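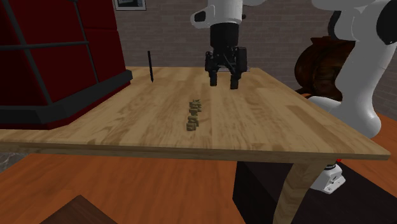
Figure 1. Light-coloured wooden table with visible grain, computer rendering.

Finishing a Pine Tabletop for Daily Use

Background

Our group looked at how well two common finishes protect softwood tables in a shared kitchen. The student residence at Hundlow has several pine tables that get wiped down every day, and most of them have grey patches where the old varnish has worn through. The residence office wanted to know if it was worth refinishing them or if the tops should be replaced.

We picked two products to compare: a hardwax oil sold by Marnham and a water-based varnish from Palacios. Both can be bought at the hardware store near campus and both are labelled safe for kitchen furniture once cured.

Method

We cut test boards from the same pine plank so the grain and colour would match as closely as possible. Each board was sanded by hand, finishing with 200 grit paper, and wiped with a damp cloth to raise the grain. After drying they were sanded lightly again.

Each finish got two coats. The oil was rubbed on with a lint-free cloth and buffed. The varnish was brushed along the grain. One board was left bare as a control. All of the boards were stored flat in the workshop to cure before testing.

For the stain test we put coffee, beetroot juice, soy sauce and cooking oil on each board, covered the spots with a glass and left them overnight. For the heat test we set a mug of freshly boiled water on each board until it had cooled. For wear, we rubbed one area with a damp scouring pad using the same weight on top each time.

Results

The bare board stained with everything, and the beetroot did not come out with sanding. The varnished board wiped clean except for a faint ring from the coffee. The oiled board kept a light mark from the soy sauce and a darker one from the beetroot, but the second mark faded over the following week.

Heat left a white ring on the varnish. The oiled board showed no ring. In the wear test the varnish lost its sheen first and then began to flake at one corner. The oil went dull, and another thin coat brought the colour back.

Discussion

Varnish did better against stains and oil did better against heat. The oil is also easier to repair, as a worn spot can be recoated without stripping the whole top. It took nearly twice as long to apply, though, and would need to be redone more often.

Our boards were small and came from a single plank, so knots and joints were not tested. We also did not try any cleaning sprays, which the kitchen staff use on the real tables.

We recommended the oil for the dining tables and the varnish for the side counters, where hot mugs are less common.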